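真鍮の南京錠の鍵が途中で引っかかる

投稿者:Rezaul Kanagaratnam
物置で使っている小型の南京錠(真鍮、ピンシリンダー式)ですが、6月に入ってから鍵の回りが重くなりました。差し込みは最後までできます。右に少し回したところで止まり、抜き差しを繰り返すと開きます。手元に防錆潤滑スプレーがありますが、鍵穴に吹いても問題ないでしょうか。合鍵は金物店で複製したもので、元鍵は紛失しています。

Lesia Lysenko
鍵穴への防錆スプレーは避けてください。油分が残ると埃や金属粉を抱き込み、ピンの動きが後で悪化します。手順は次のとおりです。
エアダスターで鍵穴の粉を飛ばす。鍵穴専用の乾性潤滑剤を短く一吹きする。鍵を16回ほど抜き差しし、そのつど付着した汚れを拭き取る。
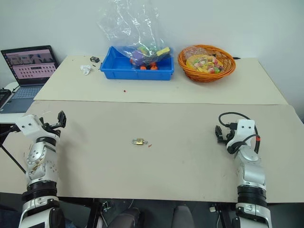 専用品がなければ、鉛筆(2B以上)の芯を鍵の溝と山に塗って代用できます。シャックル側の差込口も同時に清掃してください。ここに砂が入ると、シリンダーが正常でもラッチが戻らず、似た症状になります。

Calum Skinner
うちはSemadauの安いのに買い替えました。1000円しなかったです。直す手間を考えたらそのほうが早いと思います。

Shafiq Hettiarachchi
複製鍵なら先に鍵を疑います。差し込んで途中まで回るのであれば、山の高さがわずかに合っていない可能性があります。鍵をごくわずかに引いた位置で回して開くようなら、切削位置のずれです。この場合、潤滑では直りません。複製からさらに複製すると誤差が積み重なるため、本体に鍵番号の刻印があれば、その番号でメーカーに純正鍵を注文してください。刻印がなければ錠ごと交換です。

Rezaul Kanagaratnam
底面に2486の刻印がありました。少し引いた位置だと一度で回ります。純正鍵を問い合わせます。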